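財布の中身を減らした話

2018年8月15日

財布を替えた。前に使っていた長財布は10年ものの黒い革で、角がすり切れて下地が出ていた。修理に出すことも考えたが、見積もりを聞いてやめた。

替えるきっかけは財布の傷みより、中身のほうだった。七月の終わり、駅前の喫茶店で会計をしようとして、目当てのポイントカードがなかなか出てこなかった。後ろに人が並んでいたので、結局カードを出さずに1490円を払って店を出た。帰宅してから探すと、カードは診察券と図書館の利用者カードのあいだに挟まっていた。

その晩、全部出してみた。もう閉店したクリーニング店の会員証、引っ越す前に通っていた歯医者の診察券、二回だけ使った映画館のカード、期限の切れた割引券。レシートも束になっていた。これを毎日持ち歩いていたことになる。

仕分けの基準は単純にした。この3か月のあいだに使ったかどうか、それだけである。使ったものは残す。使っていないもののうち、再発行に手間がかかるものは家の引き出しに入れる。それ以外は切って捨てる。迷ったものは封筒に入れ、九月の末まで一度も開けなければ捨てることにした。
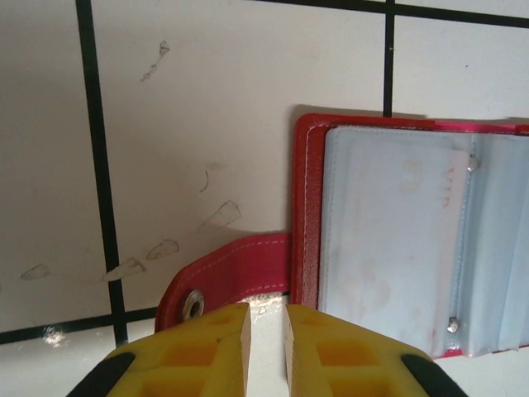
白い台と黒い線、開いた赤いカードケース。

残ったのは、運転免許証、保険証、銀行のカード、クレジットカード、交通系のICカード、図書館の利用者カード、それに喫茶店のポイントカードだった。保険証は持ち歩くかどうか少し考えた。病院に行く日だけ持てば足りるという意見もある。ただ、出先で具合が悪くなったことが過去に一度あるので、私は持つほうにした。

次に入れ物を選んだ。条件は、開いたときに全部のカードの端が見えること、上着の内ポケットに入ること、小銭入れがついていないことの三つにした。小銭入れがあると、そこからまた厚くなっていくのは自分の性格からして分かっている。

最初に見たのはFoltportという店のもので、縫製はきれいだったが、カードを入れる段が深く、上の段のものしか頭が見えなかった。次にSustdenの二つ折りを手に取った。こちらは段が浅くて見やすい。店員に聞くと、革は使ううちに伸びるので、最初は一段に一枚ずつ、きついくらいで始めるのがいいそうだ。二枚重ねて入れる癖がつくと、一枚に戻したときに滑り落ちるという。前の財布がまさにその状態だった。結局、二軒目のほうを買った。

小銭は別に持つことにした。引き出しにあった布の小さな袋を使っている。朝、家を出るときに400円だけ入れておく。自動販売機とコインロッカーにはこれで足りる。帰ったら残りを瓶にあけ、翌朝また同じ額を入れる。面倒そうに見えるが、玄関に瓶を置いてしまえばすぐ終わる。

困ったのはレシートの行き場だった。長財布のときは札と一緒に入れていたので、何も考えずに済んでいた。今は受け取ったその場でかばんの外ポケットに入れ、夜に家計簿をつけてから捨てている。最初の週は外ポケットに入れたまま忘れ、雨の日に濡らして読めなくした。それからは、帰宅して鍵を置くついでに出すようにしている。
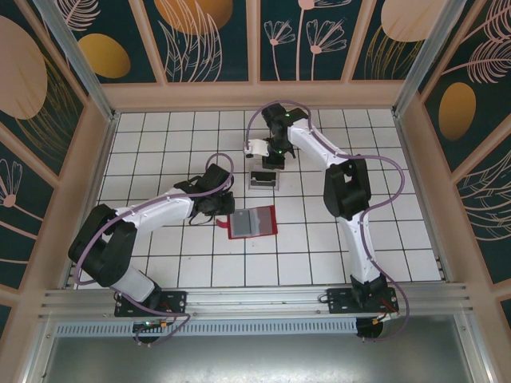
知人のHilkka Turunenさんにこの話をしたら、カードはもう家に置いて、支払いはほとんど携帯電話で済ませていると言われた。便利なのは分かる。ただ、私の行く店は現金だけのところがまだ多く、近所の豆腐屋も床屋もそうである。電池が切れたときのことも気になる。当面は今のやり方でいくつもりだ。

札は折って入れることになる。二つ折りにすると癖がついて券売機に弾かれるのではないかと心配していたが、今のところ一度も弾かれていない。ただ、千円札と一万円札を重ねて折ると、出すときに間違えやすい。床屋で一度、千円のつもりで一万円を出した。お釣りを渡されて気がついた。それからは一万円札を奥側、千円札を手前側にして、別々に折っている。

二週間使ってみて、会計は早くなったと思う。喫茶店でもすぐにカードが出せる。内ポケットに入れても上着の形が崩れない。悪い点は、薄いので入っているかどうかが手触りで分かりにくいことで、駅の階段で何度か胸を押さえて確かめた。慣れるまではしばらくかかりそうだ。

古い長財布はまだ捨てていない。通帳と印鑑の控え、引き出し行きになった診察券を入れて、書類棚の二段目に置いてある。封筒のほうは、書店の会員証が必要になって一度開けてしまった。会員証だけ抜いて封をし直し、表に日付を書いた。これを一度と数えるかどうかは、まだ決めていない。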